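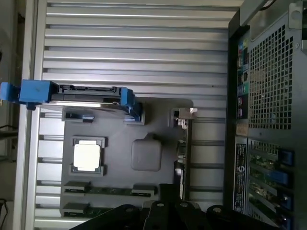
Search this forum Go Advanced

Teardown demos – how many before you train?

rok_j
Doing PC disassembly for Lanarlow, teleop, wrist cam plus one overhead. Got 80 demos of pulling the drive by its blue carrier, tower on its side. Policy reaches fine then grabs air next to the tab. More data or fix what I have?

pimentel_sang
80 is nothing. We didnt see decent grasps till several hundred. Keep going.

nsoftic
Disagree. Are all 80 the same tower in the same spot? Then 500 more wont help. Turn the case, slide it, swap models. 50 varied ones beat what you've got.

rok_j
Same tower yeah. Moved it maybe 2 times in August, when the bench got rearanged.

nsoftic
There you go.

blagoje_a
Also check the blue. If the expansion slot clips are blue too your policy might be going for "blue thing". Had exactly this on Keltimby – arm kept wandering over to the rear panel.

rok_j
ugh. they are blue. It does drift that way sometimes

pimentel_sang
Still say volume. Our set is 1,368 episodes, mostly one bench, works ok.

nsoftic
Works ok on that bench.

pimentel_sang
thats the bench we have

blagoje_a
Record some recoveries as well – start with the gripper off to one side, correct, then grab. And dont delete the fumbled ones, tag them.

rok_j
Deleted all the fumbled ones. Ok. Rotating the case tomorrow, will start with 50 and retrain.

Print this thread | E-mail this thread

Comments (3)

Boris R.: Do the ribbed metal panels mess with your depth? Ours were all holes.

Iriris_user: Lock the exposure before you record. Shiny metal made ours jump around every episode.

Boris R.: thx, will try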